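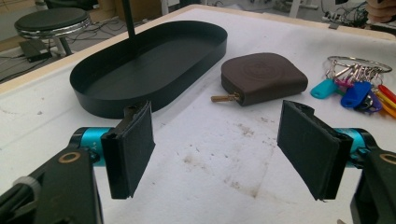
Getting gray scuffs off a white table??

valdi_mom
So I picked up a white table from a neighbor in August and the top is covered in faint gray and brown smudges. Dish soap did nothing. I tried a melamine sponge on one corner and I think (hope?) it got lighter, but now that corner looks duller than the rest. Did I wreck it? The wood edge is fine, it's only the white part.

33inchdesk
Stop with the sponge! It's basically super fine sandpaper and you're taking the shine off. Rubbing alcohol on a cotton rag, small circles, wipe with water after.

tsakai
Gonna disagree a little. I've used those sponges on my kitchen table for 4 years and it's fine if you barely press. Alcohol on a painted top can soften the paint, and then you've got a real problem. Do you know if it's painted or laminate?

valdi_mom
No idea, it didn't come with any papers lol. How do I tell?

tsakai
Look underneath near a screw hole. Paint usually has drips or thin spots, laminate has a hard straight line where the layer ends.

33inchdesk
Fair point on paint, I was assuming laminate. Still wouldn't scrub it though.

Daza_C
Baking soda paste for the brown ones, leave it ten minutes. Gray ones are often rubber or metal rubbing off on the top, and a plain white pencil eraser gets a lot of that. Sounds dumb, try it.

valdi_mom
Ok checked underneath, hard straight line all the way, so laminate I guess! Eraser took off two of the gray marks already. Trying the paste on the brown ones after dinner.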